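Cold drink season is here

June came in warm, and I've gone through more iced tea in the past week than in the whole of spring. My trick, if you can call it that, is to brew it double strength the night before and leave it in the fridge door. In the morning I top it up with cold water and a squeeze of lemon – done before the kettle would even have boiled!

I've also given up on glasses for the patio. After last summer's breakages (two in one evening, sorry Mawar) I'm sticking with clear plastic cups. They're light, they stack, and you can tell at a glance who needs a refill.
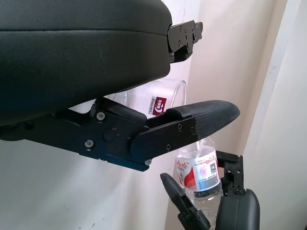
A clear plastic cup, my summer standby.

Rogério Queiroz wrote in from Britport to ask how I keep mine from going cloudy. Warm water, a soft cloth and a little dish soap, that's all, and I keep them well away from the dishwasher. If they do turn dull, try 20 minutes in warm water with a splash of white vinegar, then rinse and let them air dry upside down on a towel.

Next month I'm trying Mawar Pillai's ginger syrup, so send me your favorites before then and I'll print a few.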